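Section 2: Laying the Sheet on Your Table

Now that the table is standing level and you've had a chance to admire it, we can move on to the Orimeo work sheet. This part is not difficult, but please don't hurry it. A sheet that goes down well on the first day will give you very little trouble afterward, and one that goes down in a rush has a way of reminding you every time you sit down to work.

Before you start

Clear the tabletop completely and wipe it with a soft cloth, barely damp. Let it dry all the way. Crumbs and grains of sand are the usual culprits when people write to us about bumps, and they are much easier to find with your bare palm than with your eyes, so run a hand slowly over the whole surface before you unroll anything.

The sheet is 260 grams per square meter, heavy enough to lie flat on its own once it has relaxed, but it does remember the tube it came in. If you can, leave it unrolled on a bed or a clean floor overnight.

1. Wash and dry your hands. The white finish is forgiving about pencil, less so about hand cream.

2. Carry the sheet to the table face up, holding it by two opposite edges. If it is still curling badly, ask someone to take the other end.

3. Set the sheet down with its rounded corners pointing away from you. Leave a border of bare tabletop along the side, so that you can get a fingertip under the sheet when you want to lift it.

4. Stroke it flat with a dry cloth, working from the middle outward. Long, gentle strokes are best. If a bubble refuses to move, lift that side, let the air out and lay it down again. 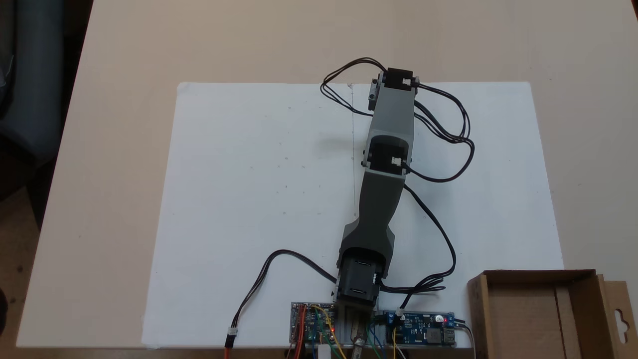 5. Step back and look at the sheet from where you will usually sit or stand. If it looks crooked from there, turn it a little at a time, using both palms, until you are happy with it.

6. Place 2 of the small pads from the accessory bag under the edge nearest you. They keep the sheet from creeping toward your lap as you lean on it.

Note: On the pale Llanos tabletop the white sheet stands out softly, and most people find this easy on the eyes. On the darker Sovthorpe top the contrast is a good deal stronger, and you may like to move your lamp a bit farther off.

Caution: Never cut directly on the sheet, and don't set a hot mug or a glue gun on it. Heat marks cannot be removed.

Caution: Do not tape the sheet to the table. Ordinary tape can pull the finish off both surfaces when you peel it away.

Looking after it

Wipe the sheet with plain water at the end of the day. Stubborn marks usually give way to a drop of dish soap, left for 2 minutes and then rinsed off with a clean cloth. In July, or whenever your room gets warm and sticky, lift the sheet now and then and let the table underneath breathe for an hour.

If a corner begins to curl, turn the sheet over and rest a few flat books on it overnight. Should that fail, write to Deisy Huaranga at the Cestdale service desk, and tell her which tabletop you have.

Guide text revised Thursday, April 23, 2026. Continue to Section 3, Lamp and Side Tray.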